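Learn > Kids' Corner > Robots at Work

Robots at My Job

I work at Deltance, where we pack puzzles and toys into boxes. We have 39 people and 20 robot arms, and kids always ask me if the robots are taking over. Nope! But they sure changed my day.

I used to tape 703 boxes in one shift (my poor wrists!). Now an arm does the taping, and I teach other arms how to hold small stuff. Squeeze too hard and a toy cracks – too soft and it drops. Some people had to learn brand-new jobs, and that was scary for a while.

For a teaching job you need patience, two grippers and something fun to hold, like a Rubik's cube.

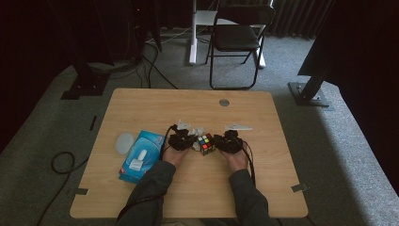
Soledad Cordero says she misses the old packing line a little, because everybody sang, but her back feels way better now that the arms do the lifting. I miss the singing too – so now we sing at lunch!

We use cookies to make this site work better. OK | Settings

Contact us | © Deltance | Back to top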